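Sostik K9 bin-picking cell
Demonstration days at the Bodovham showroom

The K9 is our bench-sized picking cell, and the best way to get to know it is to come and stand next to it. We open the Bodovham showroom for demonstrations in March and October, from 10 am until the last person goes home, and you get a proper go with it. Bring your own parts if you like. We love it when people do!

Inmaculada Carretero runs the sessions. She starts with an ordinary mixed bin, lets the arm work through it and then hands the controls over to whoever is nearest. There's plenty of time for questions, and she'll happily open up the settings and show you what each one does. Mixed bins are the fun bit for us - shiny things, clear things, odd shapes - and they're what most visitors ask to see.
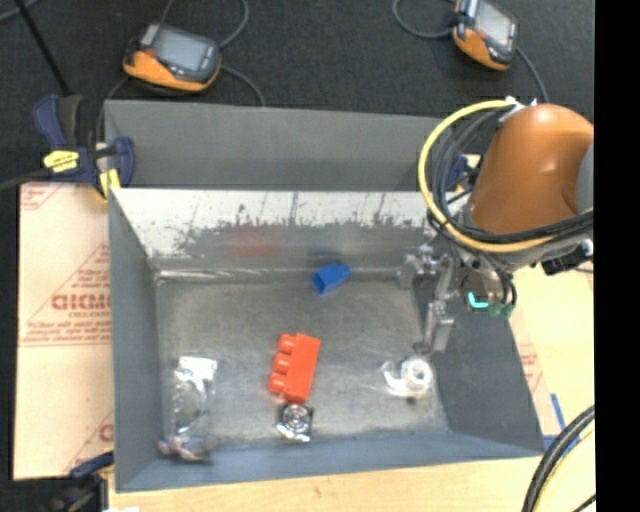
The arm over a metal bin of mixed items, among them a toy building block and a clear tape dispenser.

The gripper has two jointed metal fingers, and visitors tend to spend a good while watching how they move. You can stop the arm at any point, change the approach angle on the Kiren control panel and set it going again. We keep a Kermani suction head on the next bench too, so you can try the same parts both ways and see which suits your work.

K9 in short
Programs stored: 208
Reach: 498 mm
Bench length needed: 1,488 mm
Places per session: 9

Sessions are free and last most of a morning or afternoon. Tea is included, and so is a look round the workshop at the back. To book, ring the showroom or use the visit form, and tell us what you'd like to see picked. If you're bringing parts, a dozen of each is plenty.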